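Retura opens its linen swap room in Corgate

October 7, 2019

Hello from all of us at Retura! I've been itching to share this one. Our linen swap room on Dusard Street is opening its doors, and if you have a cupboard full of tablecloths that only come out at Christmas (I know I do), we'd love to see you.

The idea is simple. Bring in clean household linen you no longer use – tablecloths, napkins, pillowcases, tea towels, curtains – and take home the same number of pieces from our shelves. If you've nothing to swap, each piece is £2, and every penny goes towards the rent.

I started Retura in March with my friend Ziad Azar, after clearing out my aunt's house and finding far more bedding than one family could ever sleep in. We ran it from my garage for a while, and then from Ziad's hallway, which his neighbours were very patient about!
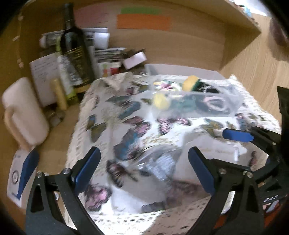 The new room has proper shelving, a big table for unfolding things and a kettle. We're also starting a mending evening, 6 till 8 every Thursday, where you can learn to patch a sheet or rescue a fraying hem. There are 16 places each week, so please book ahead. Threads and needles are provided, but bring your own scissors if you're fussy about them.

A huge thank you to Abdel Hamid Furnishings, who gave us the shelves and even carried them up the stairs.

Sorry, we can't take duvets, pillows or rugs.

Retura, 20 Dusard Street, Corgate. Open Tuesday to Saturday, 10am to 4pm.

Press contact: Hanan Hourani, co-founder. Do ring the shop or just pop in, I'm nearly always there.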